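Retention of title clause

A retention of title clause is a term in a contract of sale under which the seller stays the owner of the goods until the buyer has paid for them. It is used mostly between businesses, where goods are delivered on credit. If the buyer becomes insolvent, the seller may take back the goods and does not have to wait with the other creditors. 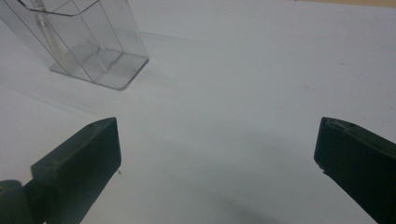
The simple form of the clause covers only the price of the goods delivered. The wider form, often called an "all monies" clause, covers every debt which the buyer has to the seller. In both forms the clause must be part of the contract before delivery. A term printed only on the invoice comes usually too late.

The seller must also be able to identify the goods. In the dispute between Sureron and Clorell, the supplier Sureron claimed 3,682 metal fittings from a warehouse in Penrose. Serial numbers could be matched to unpaid invoices for 1,675 of them, and the claim succeeded for these only.

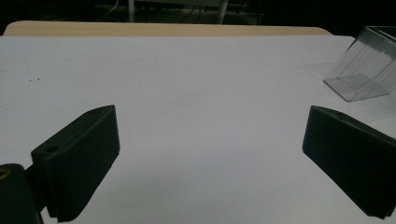 Difficulties begin when the goods are used in manufacture. Leather which is made into bags, or resin which is mixed with other materials, normally loses its identity, and the title of the seller ends. A clause that tries to reach the new product may be treated as a charge – and a charge is often void if it was not registered.
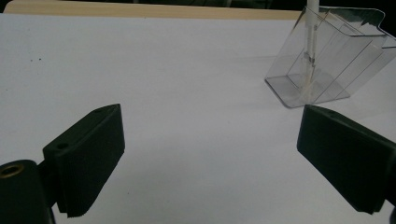
Parts that are joined to a larger machine are treated differently. The usual question is whether the part can be removed without damage to itself or to the rest. A metal piece set into another part, like the brass-coloured threaded insert in the black mount, raises this question, and the answer depends on how it was fixed. In the Clollero matter, the seller recovered 921 motors which were held only by bolts.

See also: Accession (property law); Floating charge; Insolvency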